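Rulusance Shared Kitchen
Cutting station: monthly safety check, with comments
Station: Grudel bench (vegetable prep)
Checked by: Kaj Ketilsson
Date: September 24, 2026
Result: pass, with 4 items to fix before the October check

Scope

Boards, knives, containers and the work surface used for raw vegetables. The job on the bench was red onion. Sinks, drains and the cold room have their own sheet and are not repeated here. Marks are OK, FIX or N/A. A FIX needs a name next to it before the sheet goes back in the binder.

1. Knives

1.1 Edge sharp enough for onion without forcing. OK
Checked on a half onion. Clean cut, skin did not slide.

1.2 Handles tight, no play at the bolster. OK

1.3 Knives washed by hand and put away dry. FIX
Two of the small knives had water spots and were lying in the drawer with the peelers. Wash again, dry, and put them on the wall strip. Loose blades in that drawer were written up last time too.

1.4 Sharpening log up to date. FIX
Last line is unsigned. Whoever did it, please sign it. If it was the Pradar service visit, write that in and staple the slip to the page.

1.5 No knife left in a sink or under a cloth. OK

2. Cutting boards

2.1 Right board for the job. OK
Wood is allowed at this bench for vegetables only. Raw meat and fish go to the far bench and the colored boards.

2.2 Surface free of deep cuts and splits. OK
Light knife marks are fine. If a fingernail catches in a groove, the board goes to be sanded. Do not put it back on the shelf to deal with later.

2.3 Board sits flat and does not rock. OK
Press down on each corner. A board that has warped will rock even on a good surface, and a folded towel under one corner is not a repair.

2.4 Scrubbed on both sides, stood on edge to dry. OK

2.5 Oiled this month. FIX
Use the Hviid board oil from the top shelf, not cooking oil. Wipe off the extra after 2 hours. The boards felt dry along the end grain.

3. Work surface

3.1 Wiped down and sanitized at start and end of shift. OK

3.2 Scraps cleared as work goes along. OK
Onion skin on the floor is the main slip hazard at this bench. Sweep when you change tasks, even if it looks clean from where you are standing.

3.3 Papers kept off the wet side. OK, with comment
Recipe sheets and instructions can stay within reach but should be in a sleeve. Loose paper gets soaked and then somebody leans a knife on it.

3.4 Rack for drying small items clean, pegs firm. OK

4. Containers and cut food

4.1 Cut onion moved off the board before the pile gets in the way of the blade. OK
A small heap is fine. Bowl or clear bag, either one.

4.2 Containers clear, so the contents can be seen without opening them. OK

4.3 Bags and bowls labeled with the time cut. FIX
The labels were on the shelf and the marker was dry. New marker needed. Cut onion without a time on it gets thrown out at the end of the shift. I know this wastes food, so please label it.

4.4 Cut onion chilled within 2 hours. OK
Time taken from the shift sheet, which was filled in.

Photos, red onion at the Grudel bench
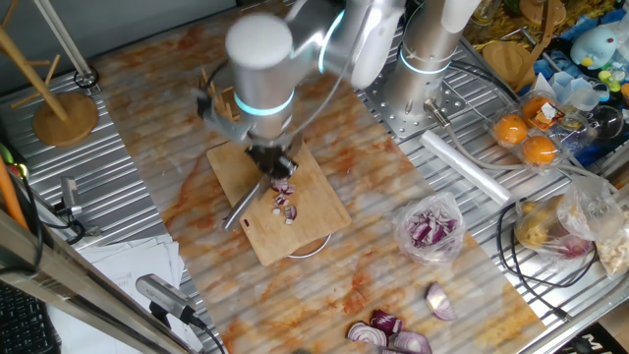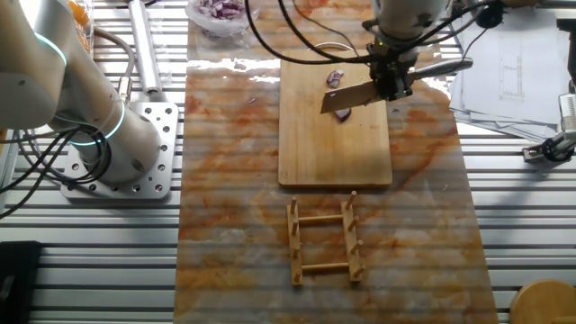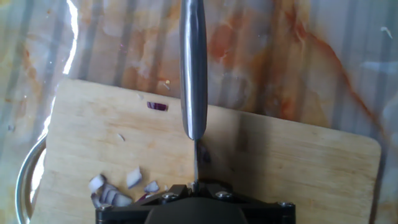 5. People and first aid

5.1 Cut kit within reach and complete. OK
Blue bandages restocked. Burn gel is good through next year.

5.2 Cut-resistant gloves available in small and large. OK
The medium pair is missing its left glove. Not marked FIX, as the list asks for two sizes only, but I have asked for another pair.

5.3 Closed shoes, hair tied back. OK

5.4 Hand sink stocked with soap and paper towels. OK

6. Items to fix

1.3 Small knives out of the drawer and onto the strip. Kaj, today.
1.4 Sharpening log signed. Name still needed.
2.5 Oil the boards. Evening shift, on a night with no prep booked for the morning.
4.3 New marker at the label shelf. Kaj, with the next supply order.

General comments

The bench is in better shape than at the last check. Wiping down is being done and written down. Drying and labeling are still weak, and both slip at the end of the shift when people want to get home. I would like to move the wall strip closer to the sink so that a clean knife has somewhere to go right away. That means drilling the tile, so I will ask the building first and add the answer to the next sheet.

Old sheets are in the gray binder by the door. Leave them in date order.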